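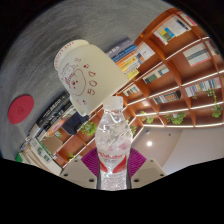

1. Worum es geht

Projektbericht von Negin Ahmadpour, Wahlfach Robotik, Hochschule Bridville

Im Mai durfte ich mir für mein Projekt den Handgreifer-Bausatz Hideck von Memetti vornehmen. Die Aufgabe klang erst mal gemütlich: zusammenbauen, ganz normale Sachen damit greifen, die Kamera mitlaufen lassen und am Ende sagen, ob sich das Ding für unser Labor lohnt. Kostenpunkt 442 Euro ohne Kamera. Der fertig montierte Greifer von Sundaram, den wir eigentlich haben wollten, liegt bei 1.794 Euro, und damit war die Diskussion in unserer Gruppe ziemlich schnell vorbei.

2. Aufbau

Die Anleitung verspricht 20 Minuten. Ich habe einen ganzen Nachmittag gebraucht (okay, mit Kaffeepause, und einmal musste alles wieder auseinander, weil ich die Finger verkehrt herum angeschraubt hatte). Die Schrauben sind winzig und liegen alle im selben Beutel, da hätte ich mir wenigstens eine Beschriftung gewünscht. Danach saß aber alles fest und es hat nichts geklappert! Das Magenta mit den feinen Rippen ist Geschmackssache - ich mag's.

3. Greifen am Schreibtisch

Als Testobjekt habe ich mir eine Wasserflasche mit weißem Schraubverschluss ausgesucht, durchsichtig und mit Rillen, also so ziemlich das Gemeinste, was man einer Kamera anbieten kann. Den Schreibtisch habe ich absichtlich nicht freigeräumt. Bücherstapel, Becher und der ganze Kleinkram durften stehen bleiben, denn in einer echten Wohnung räumt ja auch keiner vorher auf. Insgesamt sind 270 Aufnahmen zusammengekommen.

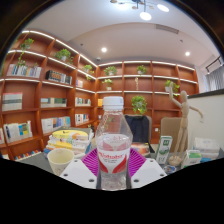 Abb. 2: Flasche am Greifer, dahinter der Schreibtisch mit Gliederpuppe und Milchkarton

Zum Greifgefühl: Man hat schnell raus, wie fest man drücken muss. Bei den ersten Versuchen habe ich viel zu stark zugepackt, später ging es fast nebenbei. Anstrengend wird es im Handgelenk, vor allem wenn man den Greifer länger schräg hält. Ein dickerer Griff wäre mein größter Wunsch an Memetti.

4. Was die Kamera sieht

Durch das Weitwinkelobjektiv kommt richtig viel vom Raum mit aufs Bild, bis hoch zu den Deckenlampen. Gerade Regalbretter werden dabei zu Bögen, daran musste ich mich beim Durchsehen erst gewöhnen. Die hellen Reflexe auf dem Kunststoff der Flasche fallen stark auf, und die LED-Streifen an den Regalen zeichnen sich als helle Linien ab. Fürs nächste Mal würde ich eine Reihe mit gedimmtem Licht einplanen, dann könnte man beides vergleichen.

5. Meine Empfehlung

Für das Labor würde ich den Hideck bestellen, plus einen Satz Ersatzfinger. Die Entzerrung der Bilder fehlt in diesem Bericht noch, die reiche ich mit dem Anhang nach.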